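We use cookies to keep you logged in and to remember your settings. By continuing to browse you accept this. Accept / Manage

Sorting a lifetime of toy bricks before the grandkids come - by color or by shape?
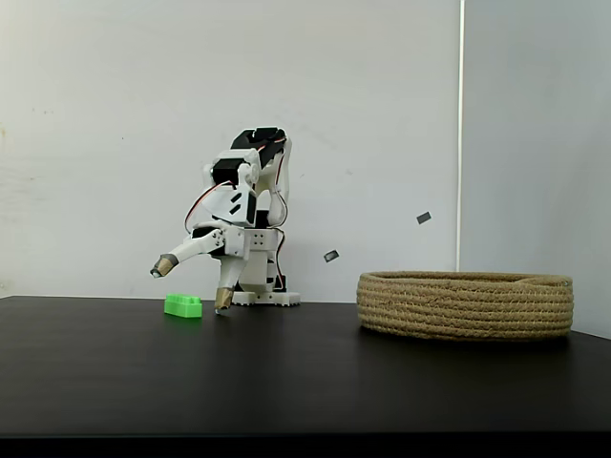 Photo: Corina Sima

corina_s
Hello everyone, and sorry in advance for the long post! My two boys are grown and the bricks have been in the attic ever since, 14 shoeboxes of them, and now the grandchildren are coming to stay and I would so love to have them ready. I started on Sunday by color, greens first, and felt very pleased with myself until my sister Paraschiva came by and told me I was doing it all wrong. She says shape is the only way. Is she right? I'd hate to start over.

praltwood_brock
Welcome, Corina! I'm afraid I'm with your sister. Once you have 600 green pieces in one tub, try finding the one little green hinge you need. Your eye picks out a color in a mixed pile very quickly, but a small shape hides under everything. I did mine by color one winter, and then did them all again by shape the next (my wife still brings it up).

lacramioara
I have to disagree with Brock, with love. How old are the children? Mine are 4 and 6, and they don't want a hinge, they want to build a green dragon. Color tubs are something they can put away by themselves at bedtime, and that's worth more to me than a tidy system. Shape sorting is for grown-ups who build from instructions.

praltwood_brock
Fair enough on the bedtime point. I'd still pull out the wheels and the windows, though.

abdel_a
Whichever you choose, wash them first, attic dust gets into everything! I put mine in a mesh laundry bag and swish them in the tub with lukewarm water and a drop of dish soap, then spread them on towels overnight. Keep anything with stickers or electrics out of it. And don't be tempted by the dishwasher - I lost a good castle wall that way.

corina_s
Oh, you are all so kind. The children are 5 and 8, so one of each sort, I suppose! I think I'll keep the colors for the plain bricks and give the wheels, doors and little people their own boxes. Paraschiva says that's cheating. Abdel, did the white ones come up any brighter, or do they stay that old-piano yellow?

abdel_a
Cleaner, yes. Still yellow, sorry!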